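Workshop tips: teaching a two-armed robot to scoop and weigh

We love this job at the Cledthorpe workshop! Guiding a pair of arms by remote control through a bit of kitchen work is enormously good fun, and you get better at it faster than you'd think. These are the tips on our wall, updated January 2023.

Do the task with your own hands first. Scoop some dried beans, tip them into the bowl, read the scale, and notice how little your wrist really moves. Then copy that on the controls.

Pick a scoop in a loud colour. Red or orange against a plain wooden table is a joy to steer by, especially when your eyes are tired.

Zero the scale with the bowl already on it. We forgot once and had to throw out 137 demonstrations – painful!

Go slowly into the beans and a bit quicker out of them. Digging straight down just pushes the tub along, so come in at a slant and let the scoop fill as you level it.

Check your cable loops before you start. Swing each arm through its whole reach and watch that nothing snags on the bowl.

Start from a different place each time. Shift the tub a hand's width, turn the bowl, change how full things are. Our Jodik project has 2,287 recordings now and the early ones, all done from the same spot, were the least use of the lot.

Keep your fumbles if you recover from them. A missed scoop followed by a good one is lovely material (we label ours "second go").

Stop after 5 good runs and stretch your fingers. The Ikonen hand controls are light, but up to 102 runs in a day is plenty for anyone.

Sweep up stray beans between runs – a soft pastry brush is perfect. 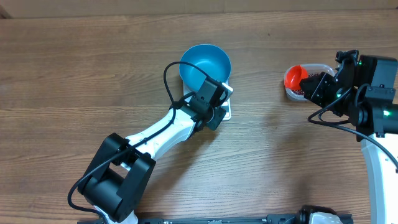

Can I use rice instead of beans?
Rice works well, but it spills more easily and gets into the joints, so learn with beans and move on to rice once your pouring is steady.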